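Solveig Midtbø
Shoes, robots and my mum's front hall – a thread. Get a cuppa, I do go on a bit. 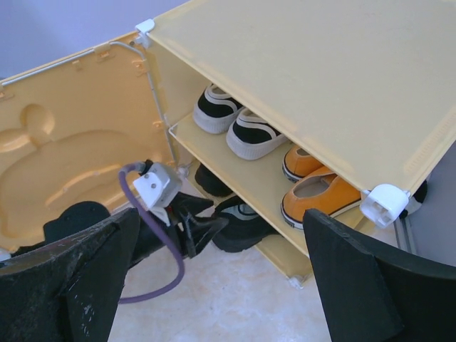 Can a machine tidy the household shoes yet?

Some of them can, slowly, on a good day, with a person nearby. I wouldn't throw out your own two hands for a while.

I've been following home robots as a hobbyist for years now, and the question I get from friends is always the big one, when will it do the laundry, when will it cook tea. I reckon shoes are a much better test. Everyone has them, everyone leaves them in the wrong spot, and the whole job is over in a minute if you're a grown-up in a reasonable mood.

Think about what you do when you put a pair away. You find both of them (that's half the work at our place), you turn them so they face the same way, you open the little door without knocking anything, and you slide them in beside whatever's already there. You'd never call that a skill, but it's four or five different jobs stacked on top of each other!

Canvas sneakers are the sneaky ones. Grab a stiff shoe by the heel and it stays shoe-shaped. Grab canvas and it can fold in on itself, so a machine that has only ever practised on hard things gets a bit of a surprise. Flats are another story again, low at the sides and not much to hold on to.

And then the furniture. Those light plastic cabinets that clip together at the corners are brilliant for renters (I had one in the Livgate flat and loved it to bits) but they do wobble when you lean on them. A person feels that in the wrist and eases off. A robot has to be taught to ease off, and teaching it takes ages.

My friend Zaid Awwad spent last October working on this sort of thing at Wornitz and he let me read his notes, bless him. Putting one pair on a shelf, 318 tries, and 85 per cent of them ended with both shoes where they belonged. I thought that was marvellous. Zaid thought it was dreadful.

His point, once he'd calmed down, was that 85 per cent sounds fine until you live with it. A family of four going in and out all day would be picking up after the robot most evenings. Fair enough, but I've lived with teenagers and I'd have taken 85 per cent with a ribbon on it.

Speed is the other thing. Raghda Qudah asked me under my last thread whether it's quicker than doing it yourself, and no, Raghda, not even close. But my dishwasher takes 2 hours and I've never once stood there resenting it. If the hall is clear by the time I'm up at 6, I don't much mind how long it took overnight.

Where I can see it mattering sooner is for people who can't bend easily. Mum's knees are shocking and the bottom shelf may as well be in another country. A slow, careful helper that only did the low shelf would change her mornings, and she's said so herself, several times, usually while pointing at me.

So that's my answer for now – closer than I expected, further off than the ads make out. If you've had a go with one at home, tell me what it did with your boots. I'll read every reply after dinner.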